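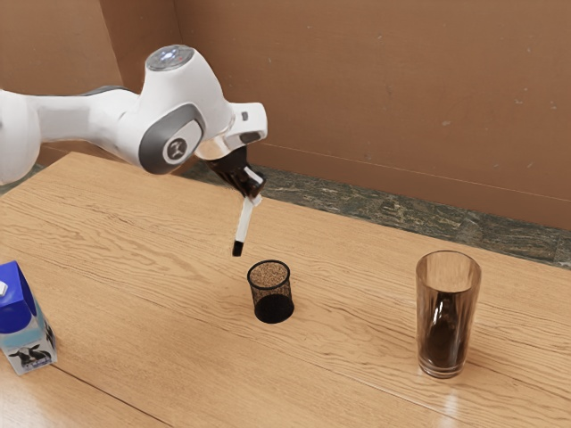 Jellthorpe water utility to replace 2304 meters under revised accuracy rule

The water utility in Jellthorpe will replace 2304 residential meters beginning in August, following a change to the accuracy limits that apply to small-diameter connections. The work covers the Rana and Flisance service zones, where most of the installed meters are mechanical units past their rated service life.

Under the revised rule, a meter must register within 2 percent of true volume at normal flow. The earlier limit was wider and was checked only when a customer filed a complaint. Bench tests of meters pulled from both zones showed under-registration at low flow, the usual result of wear in the measuring chamber. Readings at high flow were mostly within the limit.

The replacement units are ultrasonic meters supplied by Clananent. They have no moving parts in the flow path and report hourly readings by radio. Existing meter boxes will be kept where the lid and frame are sound. Boxes set too shallow for the new body — mainly on older streets in Rana — will be reset to grade at the utility's expense.

Service will be shut off at each address during the exchange. Customers will receive a door notice with a time window and do not need to be home unless the meter is indoors. After the exchange, an outside faucet should be run for several minutes to clear air and sediment before any indoor fixture is opened. Strainers on washing machine hoses may also need cleaning.

The final reading of the old meter will be recorded and printed on the next bill along with the starting reading of the new one. Accounts will not be back-billed for water the old meter failed to register. Rates are unchanged, although some households may see higher measured use from slow leaks that fell below the starting flow of the earlier units.

Removed meters will be held for two billing cycles in case of a dispute, then drained and sold as scrap brass. Crews will finish Rana before moving to Flisance. Connections larger than one inch are covered by a separate testing schedule.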